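Getting a flat ready for viewings: our favourite weekend jobs
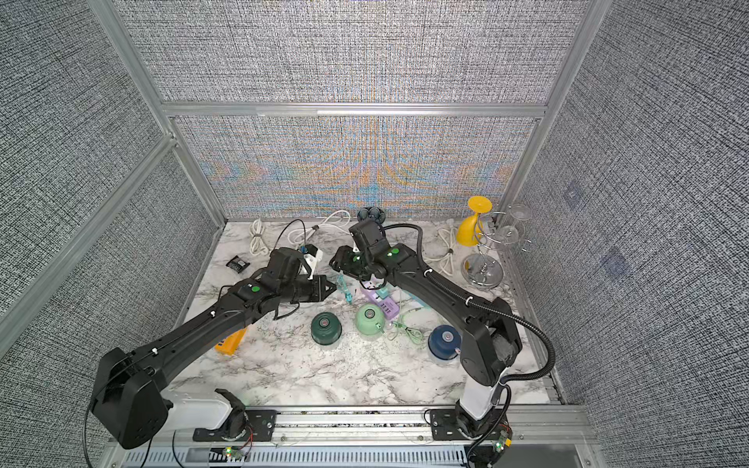
*White marble pattern with grey veining, against grey woven-texture fabric.*

We've let and sold homes in Stestside for years, and I still get a little thrill when a tired flat scrubs up well! Most of it is cheap, too. One two-bed on the Nomis side had a full tidy-up for 1289, paint included, and it looked lovely.

**Start at the front door.** Wash it, oil the hinges and polish the letterbox. Change the bulb in the hall while you've got the steps out (go for 3000 K, a nice warm white that flatters nearly every wall colour).

**Kitchen**

- Clear the worktops down to the kettle and one nice bowl.
- Wipe marble with warm water and a drop of washing-up liquid. No vinegar or lemon, please, they'll dull real stone!
- Soak the cooker hood filters in hot water and soda crystals for 40 minutes, then rinse and dry well.
- Run a clean, damp cloth along the tops of the doors.

**Bathroom**

Fresh sealant round the bath makes a wonderful difference. Scrape out every scrap of the old stuff, dry the gap and fill the bath with water before you start, so the joint is at its widest. Leave it full until the sealant has cured.

**Windows and balcony**

Clean the glass on a dull day, as sun leaves streaks. Sweep the balcony, put out two chairs and a pot of something green. Ours is rosemary, and it's come through every December so far.

Curtains can go in at 40 degrees if the label allows. Hang them slightly damp and the creases mostly drop out by themselves.

*Updated April 18, 2025*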